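Gelldale Toy Library – progress note for Huken, 2024-04-02

Quick one, full report to follow in September. Grant so far: 686 spent, 300 left. Most went on the block sets and the play boards.

Blocks – 55 families have borrowed a set. Small colored ones still go out first. Two sets came back short, replacments ordered from Jaidee. Boards – pale wood, plain, no printed shapes. Kids build what they like. Sixteen more to sand and oil before summer. Storage still a problem, shelf is full and teh bins don't stack.

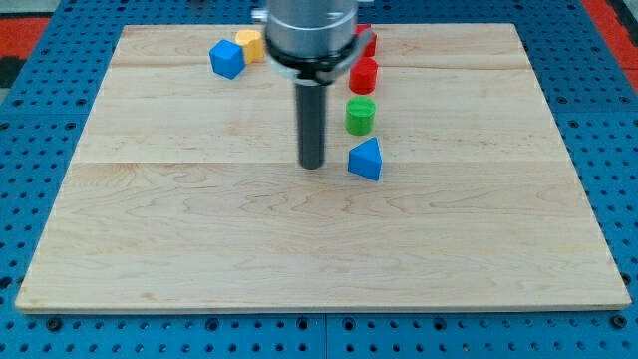

Nasrin Akbari: Could the yellow and red ones be sold as spares? We lose those every time.

Parent, Gelldale: Please keep the boards plain, my son draws his own roads with tape.

Contact: Gelldale Toy Library office | © Gelldale Toy Library | Back to top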